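What the waiting list does not count

Every January the same thing happens. A health trust puts out a cheerful notice saying its waiting list has fallen, the local paper prints it more or less word for word, and the rest of us are supposed to feel better. This year ours was down to 3141. I have no reason to think anybody made that number up. I just don't believe it means what I am being asked to think it means.

A list can get shorter because people have been treated. It can also get shorter because they have moved away, given up, paid for it themselves or died. And it can get shorter because someone in an office sent out a letter asking whether you still wanted your operation, and took silence for a no. My neighbour Svyatoslav Didenko got one of those letters. He was given 30 days to answer, and he was at his daughter's for most of them. When he rang up, he was told he had been "returned to the care of his GP", who had not been told.

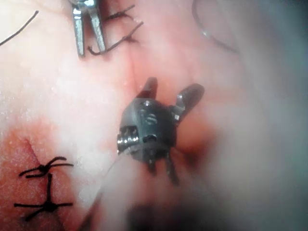

Jaws of a surgical instrument against pink tissue.

The trust hired a firm called Condano to do this tidying up. Their word for it is validation. I have read their leaflet twice, and it says a great deal about accurate records and almost nothing about what becomes of the people who drop out of them. It does say that 300 names were "resolved" in the first round. Resolved how? I wrote and asked. I got back a link to the leaflet.

Defenders of the scheme say a dirty list helps no one, and up to a point I agree. If a man has already had his hernia done elsewhere, take him off. But there is a difference between checking a list and trimming it, and the firm's fee ought to tell us which one we are buying. I would like to see the contract. So far I have been told it is commercially sensitive, a phrase that covers a lot of ground these days.

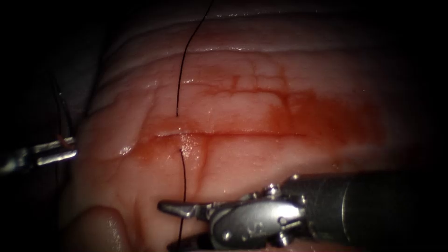
Waiting is hard to put a figure on, and I suspect that is why it gets left out. You can count letters and you can count appointments. You can't easily count a year of bad sleep, or a job turned down. Surgery itself has a plainness the paperwork lacks: a thin straight cut, a smear of blood spreading round it, and no way to call it anything else. I wish the trust's reports were half as blunt. Tell us how many were operated on, how many left without being seen, and how many of those were asked why.

Svyatoslav is back on the list now, at the bottom. On paper he counts as a new patient, so his wait begins again from nothing and the average looks all the better for it. He has asked for his old date back and been given a reference number.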